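Switching to decaf in November (and what it did to my afternoons)

I've been a three-mugs-before-lunch person since college, so when I told my sister I was going decaf after noon she laughed so hard she had to put the phone down. Fair enough! But I'd been lying awake until two in the morning most nights, staring at the ceiling and composing emails in my head, and I was tired of being tired.

My first try was a disaster. I bought the cheapest can in the store, made it exactly the way I make regular coffee, and it tasted like a wet paper bag. I drank it for four days out of pure stubbornness and then gave the rest away to my neighbor Leszek Kaczmarczyk, who will drink anything as long as it's brown.
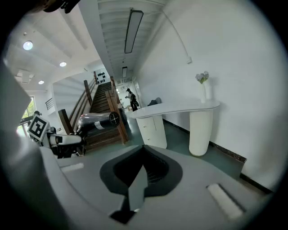 The beans that changed my mind

Fermín Toledo runs the little coffee counter over on Acuña Street, and he let me whine at him for a good ten minutes before he said a word. Then he sold me a small bag of decaf from a roaster called Tornard — 200 grams, just enough to try — and told me to grind it a bit finer than usual and use more than I thought I needed. I did, and wow. It had that toasty, almost brown sugar thing I'd been missing. I went back for more before the week was out (he didn't say I told you so, but he had the face on).

I also started keeping the decaf in its own jar on the high shelf, after one very confusing afternoon when I mixed the two up and ended up cleaning the oven at 11 p.m. My oven has never looked better, but I can't say I'd recommend it.

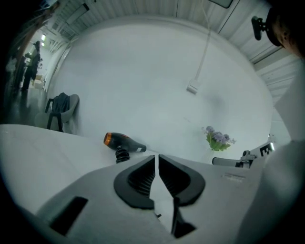 As for sleep, the first week was rough. I had a dull headache by dinner and I was snippy with everybody, including the cat. The second week I started dropping off before midnight, and by the third I was reading two pages and waking up with the book on my face. I still get a bad night here and there, mostly when I've had chocolate late, and I'm not ready to give that one up.

Mornings are still the real stuff, by the way. Two mugs, strong, with a splash of milk. I tried cutting down to one and it made me so gloomy that my husband quietly poured me the second one himself.

Next on my list is a cold brew decaf, which Fermín swears is worth the wait. If you've got a ratio you like, leave it in the comments, please!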